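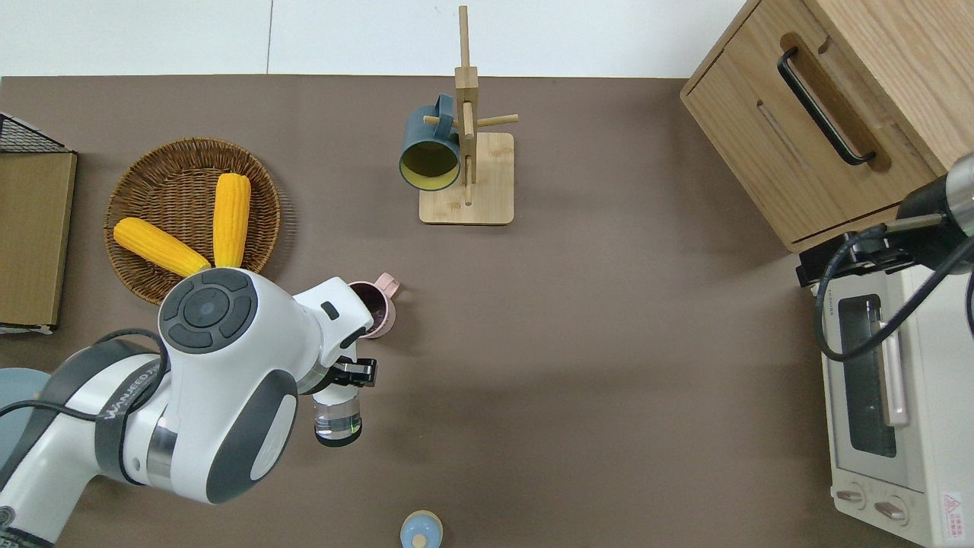
Durnodeo Open Day: Frequently Asked Questions

When and where is the open day?
It runs in June at the Metora building, second floor. Doors open at 9:30 a.m. The last demonstration starts at 3:15 p.m. and the lab closes at 4 p.m.

What will I see?
A tabletop handling demonstration. The arm works with household items: mugs, a glass cup, a mug tree, a wicker tray with two corn cobs. The operator calls out each task before it starts. One session lasts 20 minutes, followed by questions.

Is the robot running on its own or is someone driving it?
Both modes are shown. The first half of each session is teleoperated by Natnael Fikre. The second half runs on the trained policy with an operator at the stop button. The mode in use is shown on the wall monitor at all times.

Why mugs?
Handles. A mug can be picked up by the rim, the body or the handle, and only some of those grips allow it to be hung on a peg afterward. The teal mug with the yellow interior is the standard one for the hanging task. Glass is a separate problem: depth cameras read clear walls poorly, so the glass cup is handled at reduced speed.

What kind of gripper is used?
A two-finger gripper. Tool changes are not part of the public sessions.

How much practice data is behind the demonstration?
The current policy was trained on 1,988 recorded runs. The target was 2,000; the remainder were rejected at review for dropped frames. Chelsea Tindall can answer detailed questions on the review process.

What happens if it drops something?
The operator stops the run, resets the table and starts again. Resets are not hidden from visitors. Please stay behind the floor line while the table is being reset.

Can I touch the arm or place objects on the table?
No. Visitors may pick the next task from the printed list at the desk - there are 53 entries, and the long ones are skipped when a session is running late.

Is there an age limit?
Children under seven are admitted to the viewing area only, with an adult.

Can I take photos?
Yes, without flash. Flash interferes with the cameras. Tripods need prior approval from Eyerusalem Alemneh.

Do I need to book?
Individuals do not. Groups of more than 7 should write to the Zukell front desk, attention Chaltu Jemal, and give a preferred time. Morning slots fill first.

Is there parking?
Use the Bogale lot across the street. The loading bay must stay clear.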